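**Student operators wanted, Cluko household robotics project**

The Cluko project at Abernathy needs four students for the spring term. You will drive a two-armed robot through kitchen and tabletop tasks, record each attempt, and label the recordings afterward. No programming is required. Training takes 3 sessions.

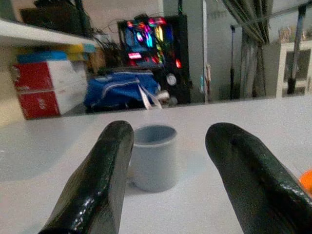

*Tabletop task: gray cup between the gripper fingers.*

Operators work in pairs and swap halfway through a shift. One drives, the other resets the objects and keeps the log. We want 2000 labeled attempts by the end of term, failed ones included, so patience matters more than speed.

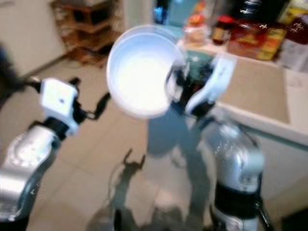
Shifts are two hours, with evening slots open. Each completed shift pays $65. First-year students may apply, and so may members of the Jitbridge club, as long as club meetings don't clash with your slots.

Send a short note with your year, your major and the hours you are free to Bożena Pietrzak at the Cluko desk. Applications close 2024-12-31.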